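Nitetti Session Rules Kit for Hand-Held Gripper Work
Product page, guidance edition 2

The Nitetti kit is a set of written rules, check cards and floor labels for teams who record work with hand-held grippers in normal rooms, such as offices and meeting areas. It does not include grippers or cameras. We made it for teams who already have the equipment and want every session to be done the same way.

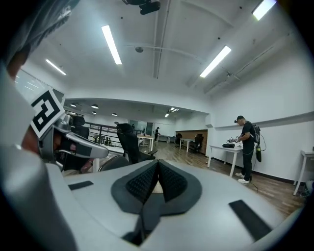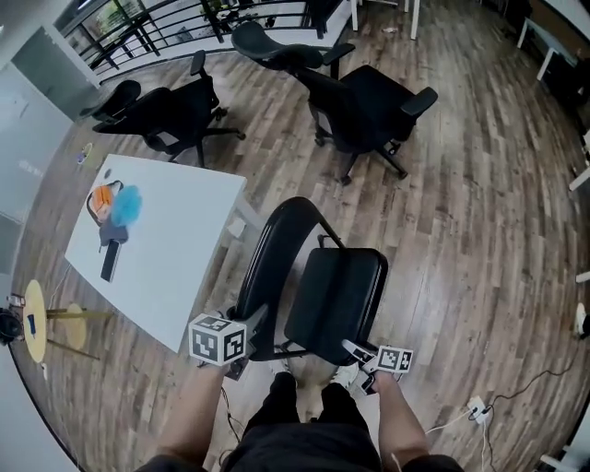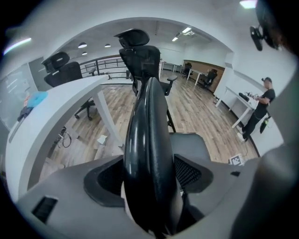

Hand-held grippers in use in an office with a wooden floor and office chairs.

What is in the kit

One rule book, 50 check cards, a roll of 200 floor labels and a wall sheet with the short version of the rules. The check cards are single use. Please write the operator's name and the room on each card before the first recording and keep the card with the session notes.

Main rules

1. Markers. Each marker must be clean, flat and well fixed to the gripper. If a corner is lifting, replace the marker. Do not press it back with tape over the printed part, as tape gives reflections under ceiling lights.

2. Cables. A cable from the gripper should have enough length for the arm to stretch fully, but it should not reach the floor when the operator is standing. For a seated operator, check the length again. Power strips stay outside the walking path and are marked with a floor label.

3. Carried equipment. When the operator wears a backpack, a second person checks both shoulder straps and all connectors. The operator should bend, turn and sit down one time before the recording begins. The backpack comes off at every break, also the short ones.

4. Chairs and other things on wheels. Decide before the session which chairs are part of the task. The others are moved back and their places are marked with labels. A chair that is part of the task should have its start position marked too.

5. Stairs and railings. Keep a clear distance of 2 meters between the working area and any stair opening or balcony edge. An operator who looks at the gripper tips does not look at the floor, so the distance is kept even where there is a railing.

6. People in the room. Everyone who can come into view of a camera must be informed and must agree before recording starts. This includes people who work in the next area. The rule book has a consent page which you can copy.

7. Whiteboards, screens and papers. Clean or cover them if the content is private.

Grippers and finger pads

Look at the finger pads at the start of each day and after any task with sharp or oily objects. The rule book asks for pad replacement after 2,000 grasps, or earlier if the surface pattern is worn. Replace the pads on the left and right gripper together. Mixed pads make the two hands behave differently, and this is difficult to find later in the data.

Comments from our reviewers

Leidy Cárdenas checked the cable and backpack rules with her own team and asked us to add the seated check. Imad Moussa wrote the first version of the marker rule. In the July revision we also changed the consent page, after a remark from Tamsin Tomoana that the old one was too long to read while standing at a door.

Languages and delivery

The rule book is available in English, Spanish and French. The wall sheet is only in English for the moment. Orders received by noon on Tuesday leave our Mestetgate store in the same week.

Refills

Check cards and floor labels can be ordered separately. Labels from the older Zein kit have the same size and can be used together with the new ones, but the Zein check cards should not be used any more. They do not have the line for the railing distance.

For questions about the rules, please write to Fouad Sfeir at the Nitetti office. For orders and invoices, please contact Fletcher Lockyer.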